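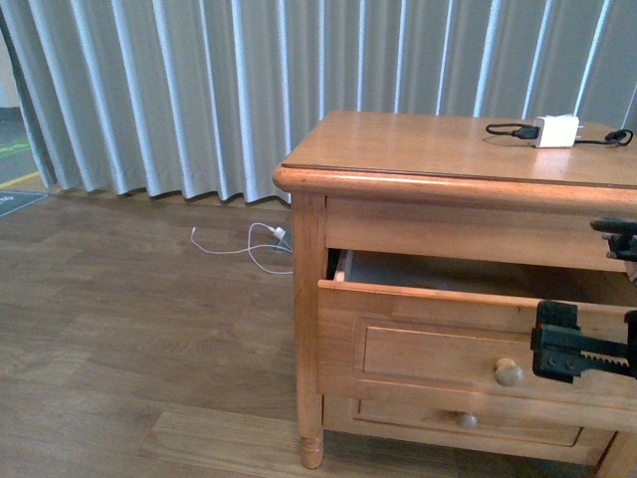
Gripper on the top edge of the upper drawer, right of the knob. Lower drawer closed.

Tuning the drawer-pull controller in Girkemari
Updated 3/18/25

Quick notes, assumes you have the arm up and Girkemari talking to it. Perception side is Pasgate, same setup as the July page.

1. Pick the grasp. Knob grasp is the default. For thick fronts like this one use edge grasp instead:

grasp_mode: edge
edge_offset_mm: 20

Offset is measured from the knob center, sideways. Needs the drawer open a bit already, fingers have to get over the top.

2. Get the pull axis. Run Pasgate on the drawer front only, not the whole nightstand. Mask out the tabletop, shiny wood gives junk depth. Save the plane normal, thats your axis.

3. Switch to compliance. Stiff along the pull, soft everywhere else:

k_pull: 1245
k_side: 313

Leave rotation alone for now. If the arm shudders lower k_pull first.

4. Set the stop. Max travel or force spike, whichever comes first. Force limit 39 N works for me on wood runners. Metal slides want less.

5. Dry run in Zervas. Watch the side force plot. Steady climb = axis is off, go back to step 2. One spike at the start is just the drawer unsticking, ignore.

6. Run it for real. Hand on the stop button.

Known problem: closing uses the same axis with the sign flipped, but the log labels it "open" anyway. Ticket is in.

Replaying logs in Bevidmont: turn off auto-resample or the timestamps drift and the force plot wont line up wiht the joint data.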